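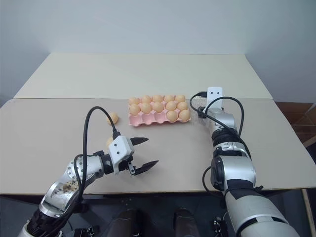
Tretonholm opens its backyard hen permits again, and the line goes out the door

If you walked past the town offices in Tretonholm one morning in January and wondered why so many people were standing in the cold with folders under their arms, the answer is chickens. The town has started taking applications for backyard hens again after a pause of almost 3 years, and by the time the counter closed at 4:30 that first afternoon the clerks had taken in 351 of them.

That is a lot of paperwork for a town this size (and a lot of chickens, if everybody follows through!). The old program stopped when the waiting list grew longer than the one inspector could handle, and for a good while it looked as though it might never come back. Now there is a second inspector, a shorter form, and a flat fee of $60 that covers the first visit and two years of keeping up to six hens. Roosters are still out, as the neighbors on Stenley Avenue will be very glad to hear.

Mahlet Fikre was near the front of the line, with a thermos of tea and a drawing of her yard that her son had colored in. She grew up with hens at her grandmother's place and has been wanting a few of her own ever since she bought the house by the creek.

"I have had the coop picked out for so long that they stopped making it," she said, laughing. "So now my brother is going to build me one, and I think he's more excited than I am."

The rules have changed a little, so anyone who filled out the old form should read the new one before sending it in. Coops have to sit at least 10 feet from a property line, feed must be kept in a closed metal can, and renters need a signed letter from the owner. Families who already hold a permit can keep it and will get a renewal notice in the mail.

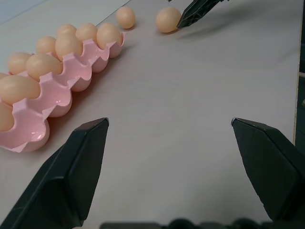

Light tan eggs in a pink plastic tray.

Selling eggs is the part people ask about most. Permit holders may sell from home or at the winter market, as long as the eggs are clean, kept cold and marked with the date they were gathered. Giving a few to the folks next door needs no mark at all, and anybody who has lived beside a hen keeper in June knows how that goes.

Dalal Geagea runs Beyene Feed and Garden, just across the street from the town offices, and she has already put in a bigger order of chicks for spring. She is also planning a free evening class in the back of the shop, covering brooder lamps, bedding and what to do when a hen stops laying.

"Start with three or four and get to know them," she said. "They all have their own ways, and you'll enjoy it so much more if you aren't in a hurry. And please, do come see me before you bring the chicks home and not the day after."

Forms are at the front counter and at the library desk, and can be dropped off at either one. The town expects the first inspections to begin in March, starting with the households that were still on the old waiting list.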